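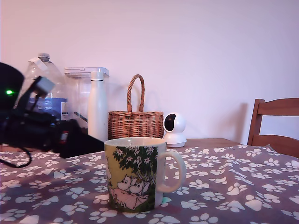 Drinks table, Wednesday, October 28, 2026. Mug out ready.

Quick one tonight, eyes going. Sorted the drinks table after tea, before I lost the will. Been meaning to since August. It was the corner where everything landed - post, keys, half a packet of throat sweets, that screwdriver I accused Sekar of losing. (Found it. Have not told him yet.)

So. Big jug at the back against the wall, handle round its neck so I can grab it. Filter pitcher next to it. Tall white bottle in front of the pitcher, then the basket. Mug in front of the basket. That is the whole plan and it took me most of an hour, mainly wiping.

The tablecloth doesn't reach all the way, bare wood showing behind it, and I dithered for ages over whether to pull it back or leave it. Left it. If I pull it back it hangs short at the front and Mum would notice from the motorway. The little white security camera sits on the bare bit anyway, beside the basket, and it stands steadier on wood than on cloth. Had it on the cloth last week and every time someone tugged a corner it went over on its face.

The basket. Had a proper argument with myself about the basket. It's the one from the fair at Tullness, paid 15 for it, tall arched handle, far too nice for teabags but what else is it for. Sekar says a basket with a handle like that wants carrying somewhere. Fine, he can carry it to the allotment and bring back leeks. Until then it lives behind the mug.

Water still a nuisance. Letter from Trivumus this morning, second one, says works on our street go on another 4 weeks and pressure "may vary". May vary! Tuesday's washing up was done with a dribble. Hence the jug. I fill it last thing at night when it runs properly and then the pitcher gets topped up from that in the morning. Tastes better too, less like coins. Number 42 say theirs is brown first thing, ours isn't, touch wood. Rang to ask about money off the bill, on hold through the whole of lunch, got a nice lad who said he'd pass it on. He won't.

New filter needed soon. Write it on the list. WRITE IT ON THE LIST.

Work - dull. Liem account still not closed, they want the invoices in a differnt order now, all 152 of them, by date and not by number. I said they are the same order. They said please could I check. Checked. They are the same order. Sent them back with a polite note and ate a biscuit standing up.

Walked home the long way as the bus didn't come. Leaves all over the path by the Fomer building, slippy, nearly went down in front of a man with two greyhounds. Dark by the time I got to the shop. Forgot it would be, clocks going back always catches me out for a full week. Bought bread, onions, the cheap matches, forgot milk. Obviously.

Sekar round at half six to look at the shelf. Brought soup in a jar, his sister's, very peppery, lovely. We ate it on our knees because the table was in bits at that point with everything stacked on the chairs. He looked at the shelf, said hmm, said it needs longer screws, and sat down again. So the shelf is no further on, but I do now know it needs longer screws. He thinks the jug ought to go on the floor, being heavy. I said I'm not bending down to the floor at six in the morning for a cup of tea. He said suit yourself. Suited myself.

He did move the bottle though, when I was rinsing bowls. Moved it back.

Things that came off the table and now need homes:
the post (two bills, one wedding thing, must reply)
spare keys, no idea what for
candle stubs
takeaway menus, one place shut down years ago
a single glove, left

Put the lot in a shoebox and the shoebox under the bed, so that is a job for some other month. The glove I do mind about, they were good gloves.

Feel better for it all the same. Went in just now to turn the light off and stood there a minute, just looking at it, the shadow of the basket up the wall. Silly. It's a table. But I've walked past that mess every day with my shoulders up round my ears, and tommorow I can come down and reach for the mug without moving a pile of envelopes first.

Tomorrow: milk. Longer screws. Reply to wedding. Filter. Ring the dentist before nine or they don't pick up. Return the soup jar, washed. Tell Sekar about the screwdriver, maybe.

Bed. Feet freezing, bottle's in, goodnight.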